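A Sunday at the Fumbridge Open Kitchens

I had been meaning to get to the Fumbridge open day for years, and every year something came up. This time I put it on the refrigerator door in December and told everyone I was busy. I'm so glad I did!

If you don't know it, Fumbridge is the old cannery down by the rail yard that now houses a whole cluster of small food businesses. Most of the year you only get to see the shop at the front. Once a year they open the doors behind it, and you can wander from kitchen to kitchen, ask anything you like, and eat far more than you planned to. Tickets were limited to 1,000 and they were gone by lunchtime.

I started at Ponen, the bakery, because the smell pulled me in before I'd even found the coat rack. They make flatbreads and a dark rye that takes two days from start to finish. The rye starter lives in a tall crock with a dish towel over it, and the baker on duty let us lean in and sniff. It was sharp, a little like green apples, and then suddenly like beer. A boy next to me pulled a terrible face and then went back for a second sniff. We got to shape our own flatbreads (mine looked like a map of Ohio) and they baked in less time than it took me to wash the flour off my hands.

Next came the broth room, which I'd been looking forward to the most. Ông is a soup company run by Kanyarat Kamolrat, and the name was chosen by her husband's family as a tribute to his grandfather, who cooked for half his street in Hue. She gave a talk about stock that I could have listened to all afternoon. Blanch the bones first, rinse them, and start again in clean water. Char the ginger and onion until you're sure you've ruined them. Keep the heat low enough that the surface just trembles, and leave it alone.
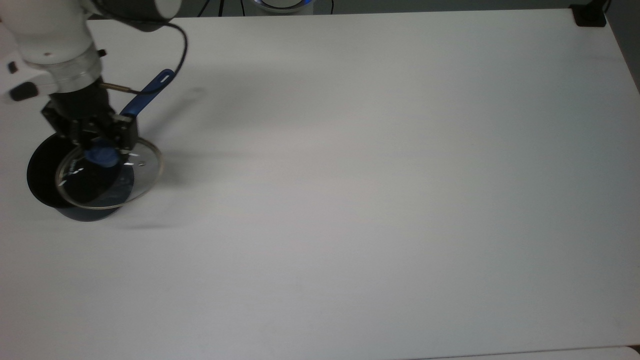 She was very firm on the question of lids. A lid on all the way will bring the pot up to a boil behind your back, and a hard boil turns the broth cloudy. A lid off all the way and you'll be topping up with water half the night. She sets hers a finger's width ajar and checks it when she happens to walk past. Somebody asked if cloudy broth tastes any worse and she laughed and said no, but her mother-in-law would know. Then we tasted three of them side by side, a chicken, a beef and a mushroom, from little paper cups. The mushroom won me over completely. It had dried shiitake and a strip of kelp in it, and a spoonful of toasted rice that made it taste like there was something roasting in the next room.

I bought a jar of the toasted rice. It's on my counter now and I've put it on eggs twice already.

After that I needed to sit down, so I took my flatbread out to the loading dock, where they'd set up benches in the sun. I got to talking with Lotte Dewulf, who had come in by train with her teenage daughter and was working through the day with a printed map and a pencil. She makes chutney at home and wanted to hear about jars. We ended up going to Buvemov together, which I might have skipped on my own, and that would have been a mistake.

Buvemov does pickles and ferments. The cellar is long and cool and has the original tile floor, sloped toward a drain in the middle so you walk a little crooked the whole way. They had 19 kinds out for tasting! I managed most of them. Favorites: the turnip with beet (shocking pink, very crunchy), the green tomato with mustard seed, and a plain old half-sour cucumber that was as good as any I've had in my life. The recipe cards were free, and the one for the turnips gives the salt by weight, so I finally bought a kitchen scale on the way home.

A few practical notes if you want to go next year. Parking is tight, with some 200 spaces shared with the garden center, so take the train if you can; the walk from the station is flat and well signed. Bring a bag with a stiff bottom for jars. The broth talk fills up fast, so put your name on the sheet as soon as you get in. The cellar stairs are steep, but there's a freight elevator and the staff are happy to run it — just ask at the shop counter. Dogs have to stay on the dock side.

I missed the cheese people entirely, and the coffee roaster had a line out the door each time I went by. Lotte says she'll save me a seat on the train next year, and I've promised to bring her a jar of turnips if they come out pink enough.

Posted April 29, 2018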